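Robot arms clear the plates at Dratel open day

FLIDTON — Dratel opened its automation workshop to the public for an afternoon in October, and over 485 people came through the doors between noon and 6 p.m. to watch robot arms handle dishes, fold towels and sort parts.

The company moved into the former Camasport warehouse on the east side of town last spring. Until now, the only outsiders allowed past the front desk had been customers and building inspectors. Visitors were taken around in groups of 18, with a new group leaving the lobby every 15 minutes or so, and most tours ran a little long.

The longest line was for the dish station, where a pair of arms works at a white table with a metal rail along it. Staff run the station as a test for restaurant and cafeteria work. The arms are given plates and a bin, and the job is to move the plates one at a time without chipping or dropping them.
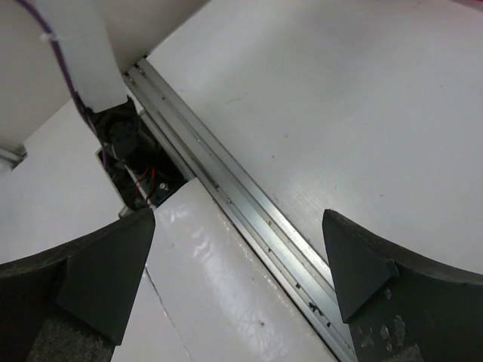
Can people who missed the open day still see the robots?
Dratel plans a second open day in the spring, and school groups can book a weekday morning visit through the company's front office.

The dish work is paid for in part by Ramasamy, a catering supplier that runs kitchens in hospitals and office buildings. Ramasamy wants a machine that can work beside people at the end of a meal shift, when dishes pile up and kitchens are short of hands. A company handout said the arms had completed 1831 plate moves during the month before the open day and had dropped plates on 231 of them. Dratel wants that second number much lower before anything goes into a real kitchen.

Plates are harder than they look, staff told the tour groups. A thin rim gives the fingers little to hold, and a plate lying on top of others can slide when it is touched. Cups and bowls come next on the list. Glassware has been put off until next year.

Questions from visitors were mostly practical. Several people asked what the arms cost, and were told that the company does not sell them one by one but rents out complete stations. Others asked about noise, cleaning and what happens when the power goes out. A number of children wanted to know if the arms could load a home dishwasher. The answer was not yet — the racks are too crowded and every brand is laid out differently.

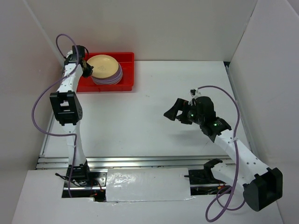 The towel-folding station was slower, and the crowd there was thinner by midafternoon. A single towel took close to two minutes. Staff said speed is not the main concern at this stage and that they would sooner have a neat fold than a quick one.

Jobs came up more than once during the tours. Dratel has 26 employees in Flidton and expects to hire six more by summer, mainly technicians and people to run the stations during testing. No engineering degree is needed for the testing jobs, and training takes three weeks. Application forms were laid out in the lobby next to the coffee, and the stack had to be refilled twice.

Parking was tight for most of the afternoon. Cars filled the company lot by 12:30 p.m. and lined both sides of the access road — the town had put out cones near the loading dock to keep the fire lane open. For the spring event, Dratel has asked to use the gravel lot across the street.

Groups of ten or more will need to sign up ahead of time for the next open day. Admission will again be free. Closed-toe shoes are required on the workshop floor, and children under 12 must come with an adult.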